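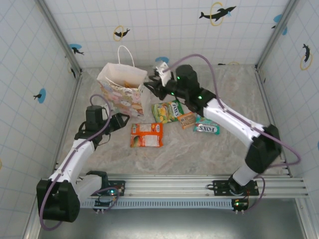
**1/** Holtis Press is pleased to announce that the complete text of *The Saliba Passage*, a novel of the island trade, will be published as a single volume. The story has previously been available only in installments.

**2/** The novel follows the schooner Saliba from the port of Utach to the outer island of Clilura. Her steward has hidden a ship's dog from the mate, who means to sell it at the first landing.

**3/** The new edition runs to 398 pages and contains all 21 chapters in their original order. Chapter 3, which was shortened when it first ran, has been restored from the author's typescript.

**4/** Readers of the installments will notice other changes. The names of the crew are now spelled the same way throughout, and the Saliba has two masts from start to finish – in the earlier text she gained a third during the storm.

**5/** From the restored chapter:

> "You'll not find him aft," said the steward.
>
> "I was not looking aft," said the mate, and went on lifting the hatch.

**6/** A map of the waters between Utach and Clilura is printed inside the front cover. It shows the anchorages named in the book. The reef in the final chapters has been left off at the author's request.

**7/** Advance copies were sent to subscribers in July. Any subscriber who has not received one should write to the Holtis subscriptions desk and include the mailing address used for the installments.

**8/** A further 40 copies have been set aside for reading groups and school libraries. Requests should state the name of the group and the number of readers. They will be filled in the order received.

**9/** The press has been asked whether a second Saliba novel is planned. A manuscript is in hand – it opens at Clilura, with the dog ashore – but no date has been set.

**10/** Corrections to the printed text are welcome. Please give the page and line.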